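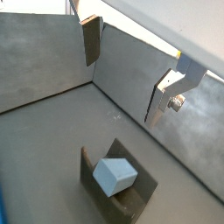 Small towns should keep their paper bus timetables

Last January the town of Zeltden took the printed timetables out of its bus shelters. In their place there is a square code to scan with a telephone. The council said this will save 4000 a year, and I believe them. I still think it was a mistake, and I want to explain why without shouting.

I came to this country with little English and a telephone that did not work here. For my first weeks the yellow paper behind the glass at the Sercombe stop was the only official text I could fully understand. Numbers are kind to a foreigner. I could see that the bus left at 7 minutes past the hour, I could stand there at that minute, and the bus came. It gave me a feeling of being a person who belongs to the place.

My neighbor Wilma Leckie is past 70 and she owns a good telephone, better than mine. She does not like to take it out in the rain with gloves on, and I do not see why she should. When people speak about old passengers they often imagine somebody who is afraid of machines. Wilma repaired office typewriters for half of her life. She only wants to look up at the wall and know.

There is also the matter of the whole picture. The app shows me the next bus and the one after it. The paper showed me the entire day, so I learned without trying that the last bus from Khoo Street goes early on holidays, and that there is a long hole after lunch. With such knowledge a person can plan a visit to a friend. With only the next bus, I plan nothing and I wait.

I know the arguments on the other side. Paper becomes old, and a wrong timetable is worse than none. Buses are late and the app can say so. Keep the app, then. I use it myself when there is snow. But the town has roughly 450 stops, and many of them change their times once in a year or less. One sheet, one change of the sheet, one person with a key to the glass.

The council will look at the question again after the summer. I have written to them, in a letter shorter than this one, and asked for the yellow paper back at Sercombe first.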